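Clandholm Box and Packing Set – README

Welcome, and thank you for downloading the set. What you have here is a collection of pictures and notes on cardboard boxes and how they get packed, stacked, opened, flattened and put away again. It grew out of the small packing corner at Clandholm, where we send out orders and take in deliveries, and where, over the years, a good many opinions about boxes have piled up alongside the boxes themselves. We hope it will be of use to anyone who needs pictures of ordinary packaging on ordinary tables, and also to anyone who simply likes a tidy parcel, because there are more of us than you might think!

Please read this file before you open the folders. It is longer than it needs to be, but the parts on naming and on known problems will save you a fair bit of head-scratching.

What is in the set

There are 1073 pictures in all, sorted into 2 main folders. The first is called "table" and holds everything to do with boxes sitting on a work surface: open boxes, closed boxes, boxes on top of other boxes, boxes with their flaps every which way. The second is called "shelf" and holds the same sort of thing once it has been put away. The table folder is by far the more useful of the two. Shelves are a little dull, if we are being fair, and the light at the back of the room is poor.

Alongside the pictures you will find a plain text file of notes. Each line gives the picture's name, the folder it belongs to, and a short remark in everyday words, such as "flaps open, small box on top" or "stack leaning". We did think about using a strict list of terms and went as far as drawing one up, but packing people do not talk like that, and the remarks came out stiff and not very helpful. So the notes are written the way we would say them across the table. If you need fixed labels you will have to make your own from them, and we would be very glad to hear how you get on.

How we use the words

A "carton" in the notes means a brown corrugated box of any size. A "box" may be anything at all, white or brown, thick or thin. We are sorry about that; the habit was set long before the file was. "Open" means that at least one top flap is lifted or folded back. "Proud" is a word from our own packing corner and means that something sticks out beyond the edge of whatever it is resting on. A long box laid over a shorter one is proud at one end, or at both. "Nested" means one box inside another, and "stacked" means on top of, with no regard to whether the box underneath is full.

The word "wings" turns up a lot as well. These are the side flaps of an open carton when they are folded right out flat, so that the whole thing looks rather wider than it is. Wings matter a great deal in a stack, as anyone who has rested a parcel on one will know.

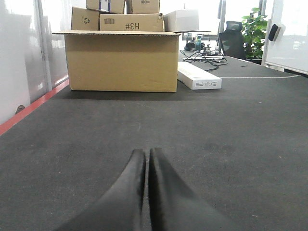
Stacking on an open carton is generally frowned upon, and the old packing guide from our supplier, Lorkus, used to say so in capitals. All the same, it is what happens on a busy Thursday when everything comes in together, and we wanted the set to show packing as it is done. The remark "stacked on open" will find you most of these in the notes file. We have left them exactly as they stood, with nothing straightened up for the occasion.

Printing on the boxes

You will come across recycling symbols, barcode labels, short codes in heavy black letters and the odd arrow. A box that has been used before goes back on the table whichever way up it lands, so do expect to find some of the print upside down. We have not turned any pictures round to put this right. If you are interested in reading the codes, please bear in mind that they are only handling marks and will not tell you what was packed inside. We have been asked this more than once and I am afraid there is no key to them; several were on the boxes when we got them.

Anything with a home address on it was kept out of the set. We went through the whole lot twice with that in mind, and if you should find one that slipped past us, do write and we will take it out.

What the set is good for

People have used earlier copies for drawing practice, for a leaflet on reusing packaging, and for sorting pictures by the sort of box in them. It should also do nicely for anyone writing about how small firms pack. It is less good for judging size. There is no ruler on the table, and a carton with its wings out can fool the eye quite badly. It is no good at all for working out weight, so please do not try.

Known problems

The remarks for the first 500 pictures were written some months before the rest, and they are shorter and a bit grumpier. "Box, brown" is not much of a remark, I know. We are working back through them in quiet moments, usually in January when the orders drop off.

There are 45 pictures where the stack changed while the notes were being written, so the remark may belong to the arrangement before or after. These carry a question mark at the end of the line. Use them if you like, but look at the picture first and trust it over the note.

White boxes are fewer than brown ones. That is simply what comes through the door, and we did not want to buy in white boxes only to make the numbers look better. Padded envelopes are left out altogether, though there is talk of a separate set for those under the name Prarkach, if the folders ever get sorted.

Sharing and thanks

You are welcome to use the set for teaching, study or your own projects, and to pass it on so long as this file goes with it. If you print any of the pictures, a line saying "Clandholm Box and Packing Set" is all the credit we ask for. Selling it on as it stands is the one thing we would rather you did not do.

Our thanks go to Zaidi, the shop next door, for saving their empties for us week after week and for never once flattening them first – a small kindness, but it has kept the table folder lively. Corrections to the notes are always welcome. Please send the picture name and your new wording together, as it is very hard to find "the one with the tall box" in a folder full of tall boxes.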